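읽는 시간 6분

플로델로(Flodelero) 2채널 블랙박스 7개월 사용 후기

이 사이트는 쿠키를 사용합니다. 계속 이용하시면 쿠키 사용에 동의하는 것으로 간주합니다. [동의] [설정]

지난 2월에 블랙박스를 바꿨다. 전에 쓰던 것은 전방 한 채널짜리였는데, 마트 주차장에서 뒤 범퍼를 긁힌 일이 있고 나서 후방까지 찍히는 제품이 필요했다. 상대는 연락처를 남기지 않았고, 내 쪽에는 아무 영상도 없었다. 자차 처리를 할까 하다가 자기부담금과 다음 해 보험료를 따져 보고 그냥 내 돈으로 고쳤다. 범퍼 도색비가 블랙박스 값보다 더 나왔다.

고른 제품은 플로델로의 2채널 모델이다. 직장 동료 Kamarul Liew가 같은 회사의 이전 모델을 쓰고 있어서 영상을 미리 얻어 볼 수 있었다. 협찬은 아니고 직접 구입했다.

설치

장착은 출장 기사를 불렀다. 전방은 룸미러 뒤, 후방은 뒷유리 상단 가운데에 붙였다. 배선은 천장 내장재 안쪽으로 넣었고, 상시 전원은 퓨즈박스에서 땄다. 작업은 점심시간 안에 끝났다. 직접 할 생각도 해 봤지만 사이드 에어백이 들어간 필러를 건드리는 게 부담스러웠다. 에어백 앞으로 선이 지나가면 안 된다는 건 알고 있었는데, 내 차의 어느 부분까지가 에어백인지 확신이 없었다.

설명서는 번역이 어색한 데가 있다. '충격 감도 낮음'이 둔하다는 뜻인지 작은 충격에도 반응한다는 뜻인지 한 번에 들어오지 않는다. 둔하다는 뜻이 맞다.

상자에는 본체와 후방 카메라, 케이블, 메모리카드, 여분 양면테이프가 들어 있다. 메모리카드는 용량이 작은 편이라 큰 것으로 바꿨다.

화질

낮에는 불만이 없다. 신호 대기 중에 바로 앞차 번호판은 당연히 읽히고, 옆 차로로 지나가는 차도 속도가 비슷하면 읽힌다. 마주 오는 차는 낮이라도 읽힐 때가 있고 안 읽힐 때가 있다. 영상을 한 장면씩 넘겨 보면 한두 장면에서 글자가 잡히는 정도다.

밤은 다르다. 가로등이 있는 시내에서는 쓸 만하지만 국도로 나가면 앞차 번호판이 내 전조등 빛에 하얗게 날아간다. 설정에서 노출을 한 단계 내리면 번호판은 살아나고 대신 길 가장자리가 캄캄해진다. 나는 내려 놓고 쓴다. 사고가 났을 때 필요한 건 풍경보다 번호판이라고 생각해서다.

후방은 전방보다 한 수 아래다. 뒷유리 틴팅이 짙은 차라면 더 떨어질 것이다. 비 오는 밤에는 열선 줄무늬 사이로 불빛만 번져 보인다. 뒤차가 얼마나 가까이 붙었는지는 알 수 있지만 운전자나 번호판을 기대하면 안 된다.

주차 녹화

이걸 보고 산 셈이라 자세히 적는다. 방식은 충격 감지와 움직임 감지 두 가지다. 움직임 감지는 켜 둔 첫 주에 끄게 됐다. 아파트 지상 주차장에서는 사람이 지나갈 때마다 찍히니 아침에 알림이 수십 개 쌓인다. 정작 봐야 할 것이 그 안에 묻힌다. 지금은 충격 감지만 쓴다.

충격 감도는 중간에서 시작했다가 낮음으로 내렸다. 중간에서는 내가 뒷문만 닫아도 반응했다. 낮음에서도 옆 차 문이 내 차 문에 닿은 것은 잡아 냈다. 5월에 실제로 그런 일이 있었고, 녹화된 영상을 보여 주니 상대가 바로 인정했다. 흠집이 작아서 보험 접수 없이 끝냈다.

배터리 차단 전압은 조절할 수 있다. 처음 설정 그대로 두고 주말 내내 세워 두었더니 월요일에 시동이 힘겹게 걸렸다. 한 단계 올린 뒤로는 문제가 없다. 겨울에는 더 올릴 생각이다. 배터리가 오래된 차라면 처음부터 높게 잡는 게 낫다.

앱

앱은 이 제품에서 가장 약한 부분이다. 와이파이로 연결하는데, 휴대전화가 자꾸 인터넷이 안 되는 네트워크라며 연결을 끊는다. 데이터를 꺼 놓고 연결하면 안정적이다. 1분짜리 전방 영상을 내려받는 데 40초가 걸렸다. 여러 개를 받아야 할 때는 카드를 빼서 컴퓨터에 꽂는 편이 빠르다.

펌웨어 업데이트는 지금까지 2번 있었다. 두 번째 업데이트 뒤에 날짜 표시가 초기화되어 하루 치 영상에 엉뚱한 날짜가 찍혔다. GPS가 잡히면 자동으로 맞아야 하는데 그날은 그러지 않았다. 영상을 보험사나 경찰에 낼 생각이라면 날짜가 맞는지 가끔 확인하는 게 좋다. 고객센터에 문의하니 Viorica Zupan이라는 상담원이 이틀 뒤에 답을 줬고, 업데이트 후 공장 초기화를 한 번 하라는 내용이었다. 그대로 하니 해결됐다.

보험 할인

블랙박스 특약은 보험사마다 할인율과 조건이 다르다. 내 경우는 장착 사진과 제품 일련번호를 앱으로 올리는 것으로 끝났다. 일련번호가 본체 옆면에 작게 적혀 있는데, 유리에 붙인 다음에는 보기가 어렵다. 붙이기 전에 찍어 두기를 권한다. 제품을 바꾸면 특약 정보도 바꿔 놓아야 한다는 것도 이번에 알았다.

과속 경고

GPS 안테나를 연결하면 단속 카메라 앞에서 음성으로 알려 준다. 솔직히 내비게이션과 겹쳐서 둘이 동시에 떠든다. 나는 블랙박스 쪽을 껐다. 차선 이탈 경고도 껐다. 차선이 지워진 도로에서는 아무 때나 울리고, 정작 선이 뚜렷한 고속도로에서는 한 박자 늦다.

앞차 출발 알림은 켜 두었다. 신호 대기 때 가끔 도움이 된다.

여름 한낮

8월에 야외 주차장에 세워 둔 날 본체가 과열 보호로 꺼진 적이 있다. 차에 타서 에어컨을 켜고 조금 지나니 다시 켜졌다. 꺼져 있는 동안에는 당연히 녹화가 없다. 비슷한 가격대의 다른 제품도 같은 문제가 있다고 하니 이 제품만의 흠으로 보지는 않는다. 그래도 상자에 적힌 '24시간 감시'라는 말은 조금 과하다.
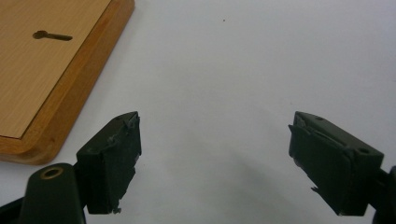
나무판에 낸 열쇠 구멍 모양의 걸이 홈.

다른 제품과 비교

살 때 마지막까지 고민한 것은 론도누우(Rondonuwu)의 제품이었다. 값은 더 비싸고 앱이 훨씬 낫다. 같은 동네에 사는 Gilang Rahman의 차에 그게 달려 있어서 밤에 같은 길을 나란히 달려 보고 영상을 비교했다. 전방 야간 화질은 저쪽이 조금 낫고 후방은 차이를 모르겠다. 앱으로 영상을 자주 꺼내 볼 사람이라면 차액을 낼 만하다. 나는 그렇게 자주 보지 않는다.

프레산덴(Presanden)의 저가형도 후보에 있었지만 주차 녹화를 하려면 별도 케이블을 사야 해서 뺐다. 케이블까지 합치면 가격 차이가 얼마 나지 않는다.

좋은 점
- 낮 화질
- 충격 감지가 낮은 감도에서도 제 역할을 함
- 차단 전압을 직접 조절할 수 있음

아쉬운 점
- 연결이 자주 끊기는 앱
- 비 오는 밤의 후방 영상
- 업데이트 후 날짜 오류
- 설명서 번역

이런 사람에게 맞다

지상 주차장을 쓰고, 주차 중 흠집이 걱정되고, 영상은 일이 있을 때만 꺼내 보는 사람. 야간 국도 운전이 많다면 한 단계 위 제품을 보는 게 낫다. 렌터카나 가족이 돌려 쓰는 차라면 음성 녹음을 끄는 방법부터 익혀 두길 바란다. 기본값이 켜짐이고, 메뉴 안쪽에 있어서 찾는 데 시간이 걸렸다.

메모리카드는 소모품이다. 나는 한 달에 한 번 포맷하고 있고 아직 오류는 없다. 1년이 되면 새것으로 바꾸고 그때 다시 적겠다.

2022년 9월 28일 작성

새 글을 메일로 받아 보세요. 이메일 주소를 입력하고 구독을 누르면 됩니다. 구독은 언제든지 해지할 수 있습니다.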